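Ciltton Community Help > Clubs, Days Out and Events

Is the robot open day at Kurkalero worth it for someone who sews?

Posted by threadbarebeth, 21 June 2021

Our embroidery group has been sent a leaflet for the open day at Kurkalero, out past the Sutherland roundabout. It says there will be "live handling demonstrations with textiles" but gives no more detail than that. Most of us are hand stitchers and none of us knows the first thing about robots. Has anyone been to one of these? I'm wondering whether you can get near enough to see anything, whether it's all talk and slides, and whether there is somewhere to sit down. One of our members can't stand for long. Also, is it machine embroidery, the sort you'd see in a shop doing school badges? We've all seen that and I don't think I could get a car full of people out of bed for it.

gatepost24

went last year, parking is free but fills up early. cafe is card only. I was mostly there for the drones and there weren't any so can't help with the sewing side. there were chairs

mossy_bobbin

Oh, do go! I went to the preview afternoon with two friends from my quilting class and we talked about it all the way home on the 15 bus.

First, the practical things. You book a slot at the desk when you come in, and each demonstration lasts 24 minutes, with time for questions after. Ask for the Gendidine room, as that's the one with the textiles. The groups are small and there's a row of chairs along the front which they keep for anyone who needs one, so your member should be fine, but mention it at the desk because they do fill up. There is a short talk to begin with and only a few slides. The woman giving ours was very good and didn't mind daft questions (I asked several). The toilets are back by the main door, so go before your slot.

It isn't the shop badge sort of machine at all. The arms don't stitch anything, or they didn't when I was there. It's all about how they handle a piece of work that a person might have on the go — coming up to cloth that is already in a hoop, touching it in the right place, getting hold of the rim without dragging at the fabric. I know that sounds slow, and it is slow, but if you've ever tried to teach a child to hold a hoop properly you'll be glued to it!

One thing your group might like to know is that they have 1539 trial runs recorded so far, and they'll tell you quite cheerfully that plenty of those went wrong. I liked that very much. Somebody asked if the arms would be doing French knots by Christmas and got a very firm no.

Take a hoop of your own if you have something you don't mind other people handling. They can't put it under the arms on the day, but the staff were keen to see different fabrics and wanted to know how we keep ours tight. My friend had a bit of blackwork with her and they kept her talking for ages.

cardigan_and_chips

Agree with all of that, and I'd add that the fabric will give your lot plenty to argue about. I stitch on plain evenweave and have done for years, so I went in expecting a scrap of calico and came out wanting to try something with holes in it. The piece they had in the hoop was white honeycomb mesh with an animal on it in dark brown thread, just a simple outline on four legs, and the long black finger on the arm had its tip resting ever so lightly near the head. I'd have put a backing behind mesh like that and I said so, and the man next to me said he never would, and we were off. The hoop closes with a little screw fitting on a clasp at the bottom, much like the ones in my own drawer, so it all felt closer to home than I'd expected. If your group can only manage one slot, take the later one, when there's less of a queue for the café. They had 1000 leaflets printed with the old start time on, by the way, so check the poster by the gate for the right one. 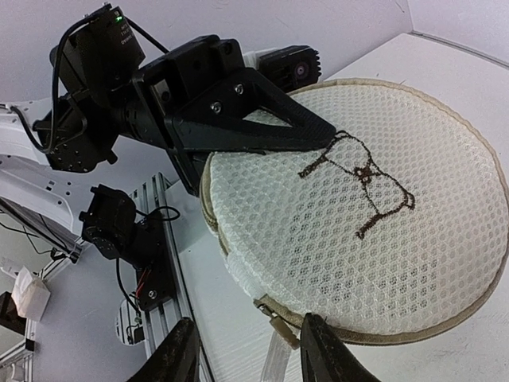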